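Collecting Demonstrations in Simulation for a Kitchen Manipulation Policy

Final report, second-year group project

1. Aim

The project set out to gather a set of demonstrations that could be used to train a policy for simple kitchen tasks. Training the policy itself was a smaller part of the work. Most of our time went on the collection: setting up the scenes, driving the arm, checking the recordings and throwing out the bad ones. This report covers that side in detail and only gives a short account of the first training runs.

We worked entirely in simulation. The department has one real arm, which was booked by the final-year groups until January, and a simulated arm could be run by several of us at once on the lab machines.

2. Tools

The simulator was Skirno, which the department already had installed. It loads a room, places an arm in it and lets the user change the materials of the walls, floor and worktops from a settings file. For driving the arm we used Tazi, a small program written by last year's group that turns the movements of a hand controller into movements of the gripper. We changed it in two places. The original version sent the open and close command on the same button, which made it easy to drop an object by mistake, so we split it over two. We also added a key that marks an episode as failed without stopping the recording.

Episodes were stored with the joint positions, the gripper state, the commands from the controller and the view from the wrist camera. The wrist view was saved at 10 frames per second. We tried a higher rate at first but the files filled our share of the disk within a few days.

3. Scenes

We prepared 16 room layouts. Each has a worktop, one or more walls and some furniture, and each can be given different surfaces. The point of changing the surfaces was to stop the policy from relying on one colour of tile or one kind of worktop. Pictures were hung on the walls in some layouts for the same purpose.

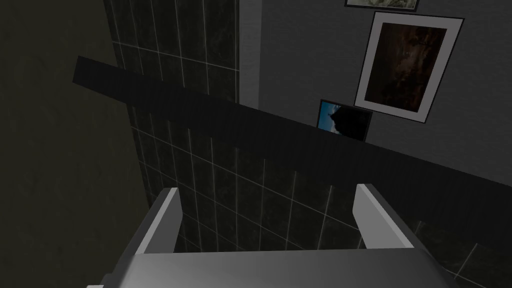
Figure 1. Wrist view with the gripper open, facing a dark tiled wall.

The dark surfaces gave us more trouble than we expected. Drivers working from the wrist view alone found it hard to judge how far the fingers were from a dark wall, and the early episodes contain a fair number of collisions. We added a second window with a fixed side view for the driver to look at. The side view was not recorded, so the policy never sees it. We are aware that this means the driver sometimes knew something the policy could not, and we come back to this in section 6.

4. Procedure

A session lasted one hour, with one person driving and another keeping the log. At the start of each episode the simulator placed the arm in a random pose within set limits. The driver then brought the gripper to the object, closed it, carried the object to the target and opened it again. An episode ended when the driver pressed the stop key or when 2000 simulation steps had passed, whichever came first.

Drivers were asked to keep the gripper open during the approach and to avoid long pauses. Pauses are a problem in this kind of data — the policy learns to sit still. We cut pauses at the beginning and end of each episode with a script but left the ones in the middle alone.

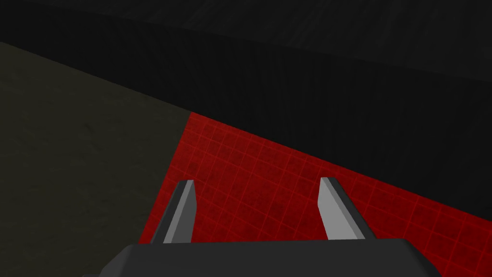
The random starting pose was changed once during the project. In the first version the wrist could be turned so far that the object was out of view at the start, and drivers spent the opening part of the episode searching for it. Some searching is useful, but each driver searched in a different way and the policy did not pick up any of them. We narrowed the limits on the wrist and kept the earlier episodes in a separate folder called Sumham, after the layout they were recorded in.

5. Checking

Every episode was replayed by someone other than the driver. The checker looked for three faults: the gripper passing through a surface, an object jumping when released, and missing camera frames. We rejected 69 episodes in this way. Most had missing frames, which we traced to two copies of Skirno running on the same machine.

6. First training runs and problems

We trained a small network, named Rurico, on the accepted episodes. It learned to approach objects and usually closed the gripper in a sensible place. Carrying and releasing were poor. It did worst in the dark layouts, which fits with the point about the side view, though we did not have time to test this by recording the same layouts without it.

If we did the project again we would fix the starting limits before recording anything, keep one copy of the simulator per machine and have the drivers practise before their episodes were kept. The settings files and the changed version of Tazi are in the group's folder on the department server.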